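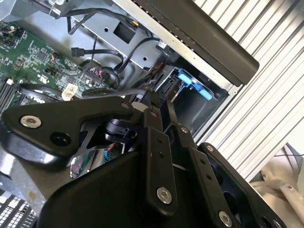

Jurum data group, February check-in
Notes by Khrystyna Symonenko

In the room: Larysa Dmytriv, Emmanuel Okoth, Erasto Mushi, me. Catherine Dunbar called in from Hatthorpe and we lost her twice (sorry Catherine, I filled in what I could from your chat messages).

We started at 9:40 because the projector wouldn't wake up and Erasto wanted coffee first. I took notes by hand and typed them up after lunch, so shout if I've put words in your mouth.

1. Last month's notes
Fine as they were, except that Emmanuel never agreed to write the labeling guide by himself. He agreed to start it. Corrected!

2. Where the count stands
Larysa read out the numbers for the desktop PC task. We have 734 recorded episodes, and 547 of them have passed review. Of the rest, 124 are still waiting for someone to look at them, and the others were thrown out, mostly for bad time sync between the wrist camera and the joint log. Larysa thinks the sync problem went away with the new logger, but she wants to see another full batch before she'll say so in writing. Catherine asked if the thrown-out ones could be rescued. Larysa says maybe, but it's slow, fiddly work and she'd sooner record new ones. I'm with Larysa on this.

3. Cables, cables, cables
This took up most of the meeting. Emmanuel has been doing the teleop for the SATA cable part and says it's by far the hardest thing we've asked the arm to do. The black cables loop across the middle of the case, between the motherboard and the drive bracket, and a free connector can hang facing any which way. He'd like the loose end left wherever it falls at the start of each episode. Erasto has been straightening it out first, which makes for nicer episodes, but then the policy only ever learns the nice version. We went back and forth for a good while and settled on Emmanuel's way, with a smaller tidy set kept on the side for comparison.

Catherine brought up black on black. The gripper is black, the SATA cables are black, and so are the memory slots and the drive carrier. From the wrist view the fingers and linkage take up a lot of the lower half, so there isn't much room left for the part we care about. She suggested colored tape on the fingertips. Larysa doesn't want it, as we'd have to keep it on forever or retrain. I said I liked the tape (I still do) but I was outvoted. We're going to try a brighter side lamp and look at it again next time.

The blue latch on the drive bay is the easy one, by the way. Emmanuel says he can find it on the screen right away, and the reviewers hardly ever argue about those episodes.

4. What counts as a success
Erasto and Catherine have been marking things differently, and we only noticed when they both reviewed the same folder. Catherine passes an episode if the connector ends up seated, even after three or four tries. Erasto fails anything with more than one regrasp. Long discussion! We agreed that retries are good data and should stay in, with a tag. Failed attempts stay in too, tagged as failed, as long as the logs are clean. Erasto will go back over his rejects and see which ones come back to life.

5. More cases
All our episodes so far use the same model of tower, and we all know that's a problem. Mwakalinga has offered us a few retired desktops, different makes, and Larysa will ask when we can pick them up. Rillen may want theirs included as well, but they haven't answered my last two emails. I'll call.

Target for the next round is 50 episodes per new case, then stop and train before recording any more. Emmanuel asked for shorter sessions, as his hands get sore on the controller. Yes, of course. An hour at a time, then swap.

6. To do
Emmanuel: first draft of the labeling guide, with the retry tag in it
Erasto: recheck rejects
Larysa: ask Mwakalinga about pickup, watch the sync on the next batch
Catherine: clear the review backlog, with me helping on the second half
Me: call Rillen, order the lamp

7. Anything else
Erasto wants the bench screws sorted by size again. I said I'd bring jars.

Done at 11:15. Next one is same time, same room, and Catherine is going to try a different headset.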